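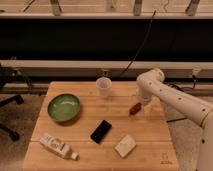
[lista-planetarios] Re: Programa de la muestra de cúpula y lo de las copias

De: Mirela Barros
Para: lista-planetarios
Fecha: 17 de marzo de 2018
Asunto: Re: Programa de la muestra de cúpula y lo de las copias

Hola a todos:

Contesto a Callum por la lista y así me ahorro escribir cinco correos iguales, que ya me han preguntado lo mismo por privado tres personas (¡y yo encantada, pero me quedo sin dedos!).

Callum Dunmore escribió:

> Hola, Mirela y compañía:
>
> Estoy cerrando lo que llevaríamos desde Bramwell para la muestra itinerante
> y tengo tres dudas. La primera: ¿las películas se proyectan en versión
> original con subtítulos o dobladas? En nuestra cúpula los subtítulos
> siempre nos han dado guerra, porque si los pones delante los de atrás no
> los ven, y si los repites en tres sitios la gente se marea.
>
> La segunda: ¿qué resolución pedís para las copias? Tenemos el corto de los
> glaciares en 4K y una versión más pequeña que hicimos para el planetario
> hinchable. La buena ocupa una barbaridad y no sé si merece la pena mandarla.
>
> Y la tercera, que es la que me pregunta mi jefe: ¿quién paga el transporte
> de los discos de vuelta?
>
> Un saludo,
> Callum

Voy por partes.

Subtítulos. Lo hablamos largo y tendido en la reunión de enero y no nos pusimos de acuerdo, para qué os voy a engañar. Chaminda es partidario de doblarlo todo porque la mitad de las sesiones son para colegios, y con niños de ocho años leyendo en una cúpula inclinada no hay quien pueda. Yo soy más de versión original, sobre todo en las sesiones de noche. Al final lo hemos dejado así: por la mañana, dobladas; por la tarde y noche, original con subtítulos en dos posiciones, delante y atrás, bastante bajos, casi pegados al horizonte. Hicimos una prueba con «Eler», el documental del río, y a mí me gustó mucho cómo quedaba. Phyllis se sentó adrede en la peor butaca de la última fila y lo leyó todo sin girar el cuello, así que me doy por satisfecha.

Si alguien tiene locución en español ya grabada, que me mande la pista suelta, por favor, sin mezclar con la música. El año pasado nos llegó una mezclada en estéreo y hubo que proyectar el cuarto de hora final con la voz saliendo solo por la izquierda. Un señor del público creyó que era un efecto y vino a felicitarnos.

Resolución. Callum, manda la de 4K, sin dudarlo. Para esta edición las copias tienen que venir en formato maestro de cúpula, cuadrado, con los fotogramas numerados y sin comprimir. Ya sé que es un tostón. Vuestro corto ocupa unos 600 gigas, según me decías en el otro correo, y eso cabe de sobra en un disco normal. Si mandáis más de una película, id pensando en dividirlas en dos discos, porque el servidor de Lolness se atraganta con los volúmenes muy grandes y Barry Blackburn se pasa la noche mirando una barra de progreso. Y poned una etiqueta FUERA del disco con el título y la sala de origen, que el archivo de texto que va dentro no nos sirve de nada cuando tenemos una caja llena de discos negros idénticos.

La versión pequeña mándala también, si no te importa. Hay dos paradas de la gira con cúpula hinchable y allí nos vendrá de perlas.

Transporte. La ida la paga cada centro y la vuelta la pagamos nosotros, con seguro incluido. Dile a tu jefe que esté tranquilo. Lo único que no cubrimos son los envíos urgentes pedidos a última hora (no miro a nadie, pero alguno sabe por qué lo digo).

Más cosas, ya que estoy:

El programa provisional tiene 23 títulos. Son muchos, lo sé, y alguno se caerá. Faltan por confirmar el de auroras y una pieza abstracta, «Tenis», que son siete minutos de pelotas de luz cruzando la cúpula de lado a lado y que o te entusiasma o te levanta dolor de cabeza. Yo la defiendo a muerte. Chaminda Marikar dice que si entra él se va a tomar café mientras tanto, así que ya veis el nivel del debate. Si alguien la ha puesto en su sala, que me cuente cómo reaccionó la gente, sobre todo los mayores.

Para la sesión de apertura me gustaría algo en directo antes de la película: diez minutos de cielo de esa noche, narrado, sin guion cerrado. Me diréis que es lo de siempre, pero a mí me sigue pareciendo lo mejor que sabemos hacer. Phyllis Marsden se ha ofrecido para la primera parada. Busco gente para las demás, y no hace falta que sea astrónomo profesional, basta con que no le tiemble el puntero.

Los carteles ya están en imprenta, 1000 en total. Os llegará un paquete a cada centro y si os sobran guardadlos, que luego los colegios los piden para clase. Va sin horarios, con un hueco blanco abajo para que cada sala ponga los suyos. A rotulador queda regular, mejor una pegatina.

Una última pregunta, esta mía: ¿alguien ha probado a dar las gafas de las sesiones en 3D al entrar en la sala, en vez de en taquilla? Se nos pierden por el camino, aparecen en los baños, en la tienda, en el jardín... y luego toca limpiarlas igual. Acepto ideas, incluso las caras.

Las fichas técnicas me las podéis mandar directamente a mí; las dudas del servidor, a Barry, que contesta más rápido y con mejor humor que yo.

Un abrazo,
Mirela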